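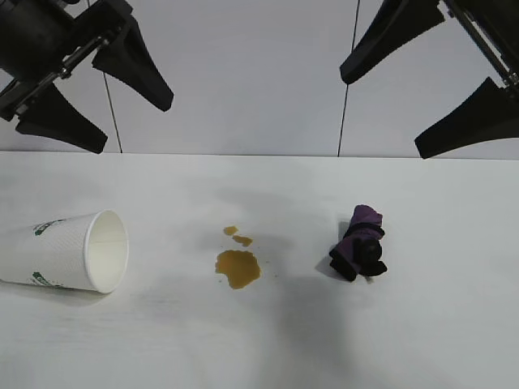

Coffee on a white tabletop is an easy spill to deal with and an easy one to deal with badly. I moved from a dark desk to a white one in December and have since had to learn the difference. Dark surfaces hide the thin outer ring that a puddle leaves when it dries. White ones show it from the doorway.

The ring forms when the dissolved solids in the coffee migrate to the edge of the puddle as the water evaporates. Once it has set, a dry cloth will only polish it. So the first rule is to get to it while it is liquid, and the second is to deal with the cup before the cloth. A paper cup on its side can hold a surprising amount below the rim. Stand it up well clear of the puddle and look inside before doing anything else.
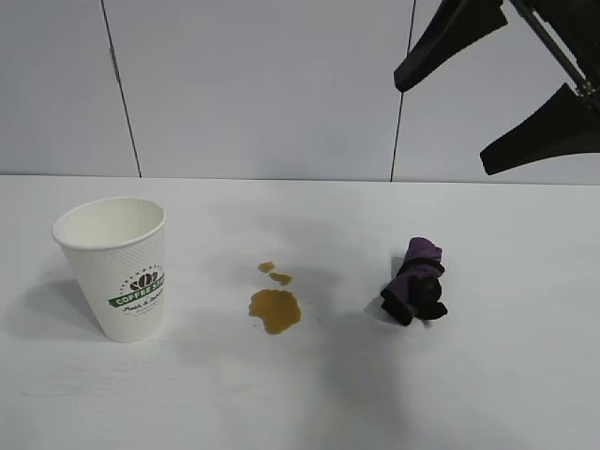 Cup upright, three separate pools, cloth to the right.

A small spill seldom stays in one piece. Treat each pool on its own, smallest first. If you start with the big one, the cloth is loaded by the time it reaches the droplets and you end up spreading a thin film over a much larger area. Press down, lift, refold to a dry face, press again. No wiping yet.

Wiping comes after, in one direction, toward yourself. Then a second pass with the cloth slightly damp, and a third with a dry section. Check for specks from a low angle with the light behind them. They are easy to miss from above.

On cloths: I use microfiber for this and keep a set of 4 in rotation. Dark colors are practical, although they make it harder to tell which face is already used. Aarti Solanki, who had the desk next to mine at Frade, folded hers into quarters every time and got eight clean faces out of each one. I tend to grab mine in a wad, which gives perhaps two. Her method is better.

Milk changes the procedure. Add a drop of dish soap to the damp pass and rinse the cloth the same day, in cool water. Skip fabric softener in the wash, as it coats the fibers and the cloth stops absorbing.

I still have to test all this on the oiled wood table in the kitchen. That will be a separate post.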